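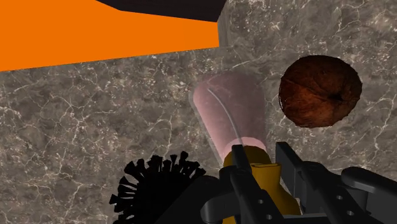 A black robot gripper with a yellow and pink thing in its fingers, on the marble counter of a computer kitchen.

How Do You Teach a Robot to Pick Something Up?

Posted May 30, 2022

Hi again, robot builders! A lot of you have asked how my arm is coming along, so today I'm going to tell you about the part I find the most fun (and the part that makes me grumble the most), which is getting a robot to grab things.

If you're new, I'm building a small robot arm called Ilo. Half of it lives on my desk at home and the other half lives on a shelf at Onska, the workshop in my town where people share tools. I carry pieces back and forth in a shoebox. My backpack rattles.

First, try this. Pick up a pencil. Easy, right? Now do it again very slowly and pay attention to your hand. Your fingers open a bit wider than the pencil. Your wrist turns so your fingers land on each side of it. You squeeze just enough. You did all that without thinking, because you've been practicing since you were a baby!

A robot has to be told every bit of it. Where is the thing? Which way is it lying? How wide should I open? How hard should I squeeze? If I forget one of those, Ilo grabs a fistful of air and looks very proud of itself.

So what's a gripper?

A gripper is a robot's hand. Lots of grippers have only two fingers, and they work a lot like your thumb and pointer finger when you pinch. Try going a whole breakfast using just those two. I did, and I don't recommend it with cereal.

Ilo's gripper has two fingers that I cut out at Onska with the little saw. The first pair was too smooth and everything slid out, so I glued on strips of rubber from an old bike tube. Much better!

Why I practice in a pretend kitchen

Real robots break. Well, mine does. The first time I told Ilo to turn its wrist 90 degrees, it turned the wrong way and popped a wire right out, and fixing it took me the whole afternoon.

A simulator is like a video game for robots. Inside the computer there's a kitchen, there's an arm, and there are things to pick up. If the arm knocks something over in there, I press a button and start again. No sweeping! The arm in my computer kitchen is a lot bigger and shinier than Ilo, with smooth white parts, but the thinking works the same way: find the thing, line up the fingers, pinch.

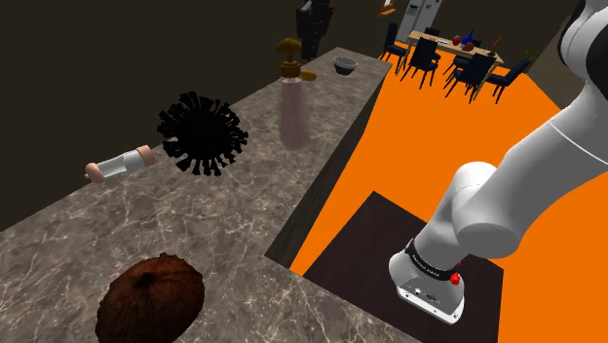
Shapes matter a lot when you practice like this. Think about a coconut. It's round and fat, so the fingers have to open really wide, and if they pinch too high up they could slip right off. A bottle lying on its side is skinny one way and long the other, so the robot needs to turn its wrist before it reaches down. And a ball covered in spikes? Where would you even put your fingers? (I'd love to hear your ideas, because I'm still not sure about mine.)

See-through things are tricky too. Plenty of robots find things with a camera, and when the counter shows through a bottle, it's hard for the robot to tell where the bottle stops and the counter starts. People get fooled too. Have you ever bumped into a really clean glass door? I have.

When a plan works on the computer, I try it with Ilo on a real table, and that's when the grumbling starts. Real tables wobble. Real motors get tired and warm. I once needed 18 tries before Ilo lifted a marker and held it for five seconds, and I cheered so loudly that somebody at the next bench dropped a screwdriver.

Try it yourself

You don't need a robot for this one. Find four things in your kitchen with different shapes, like a spoon, an orange, a sponge and a plastic cup. Ask a friend to close their eyes and be the robot. They can only use two fingers on one hand, and they can only move when you tell them to. "Left a little. Down. Open. Close!"

Stick to things that won't break, and skip anything sharp.

You'll find out pretty fast which words work. "Over there a bit" is a terrible instruction! Write down the ones that helped, then swap places and use the same list.

Next time I'll show you how I'm fixing Ilo's elbow, which has started to squeak.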